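Zatham Opens Its Simulation Lab to Visitors at Fivbridge

FIVBRIDGE, January. Zatham welcomed 464 visitors to its Fivbridge site for the company's winter open day, giving local residents, students and customers a first look at the simulation lab where its two-armed robots are programmed before any work is done on hardware.

The lab was completed last fall and occupies the upper floor of the former Onuoha printworks. Visitors were admitted in groups of 16, and each group attended three sessions: an introduction to the software, a demonstration of a household task in simulation, and a discussion with the engineering staff. Doors opened at 10 a.m., and the last group left shortly after 5 p.m. 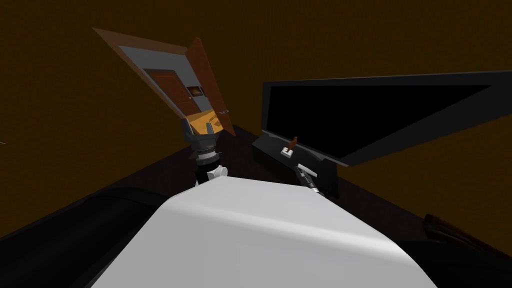

Flinby, the simulation program developed at the site, was the main subject of the day. It allows engineers to place a robot in a furnished room, assign it a task and study the results from any point of view, including that of the robot itself. In the study setting shown to visitors, one gripper holds a flat yellow-orange object up toward a wooden door assembly with its leaf ajar, while the second gripper works at the desk beneath a large black monitor. Staff used the setting to explain how two arms can be given separate work in the same room, and how the robot's white body can block part of its own view of the desk.

Zatham reported that its current library contains 1483 simulated tasks, ranging from simple pick-and-place work to longer routines that involve doors, drawers and switches. New tasks are reviewed by an engineer before they are added to the library.

"We are grateful to the people of Fivbridge for the interest they have shown," the company said in a statement. "Many of our neighbors have watched the renovation of the Onuoha building from the street, and we were pleased to show them the work that goes on inside."

Students from area high schools also took part in a supervised exercise, in which they changed the position of furniture in a simulated room and ran the same task again. Printed course materials from the exercise are available to teachers on request.

Zatham plans to hold a second open day in June. Registration will open in April through the Fivbridge site office. Groups of more than 16 are asked to contact the office in advance.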